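So the new line from Starkeck is that their detergent sheets "replace 300 loads of plastic." Replace how? Show me the math.

I paid $18 for a box. 78 sheets. The label says one per load, then the small print says two for "active households." What's an inactive household?

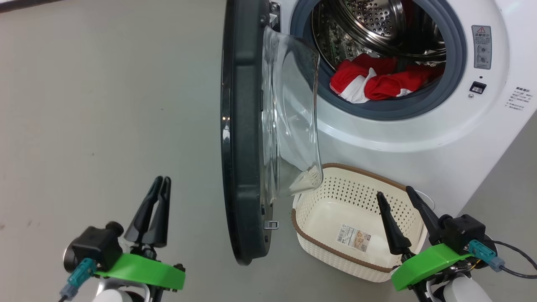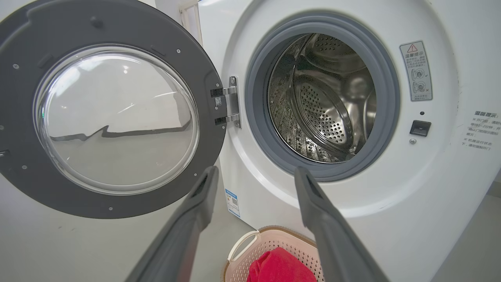
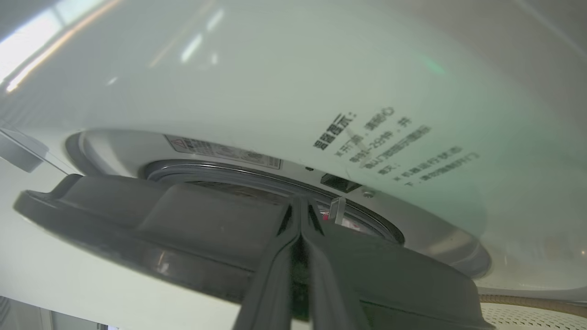
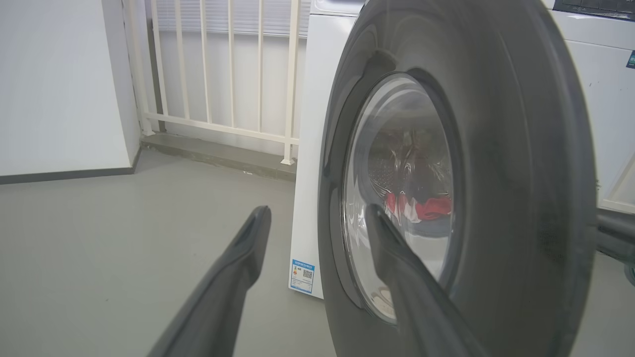
Front loader, door open.

Back to the box. The "plant-based" claim has a little star next to it. The star sends you to a website. The website sends you to a form. I filled out the form in April and I'm still waiting.

Neston makes the same kind of promise about its powder, and at least they print the ingredients where a person can read them. I don't love the powder either.

And please stop sending me the review with 200 five-star ratings. Half of them say "arrived fast." Great. Did it get the grease out of anything?

I'd like one test, done by someone who isn't selling sheets. Until then I'm using what I used before, and less of it than the cap tells me to.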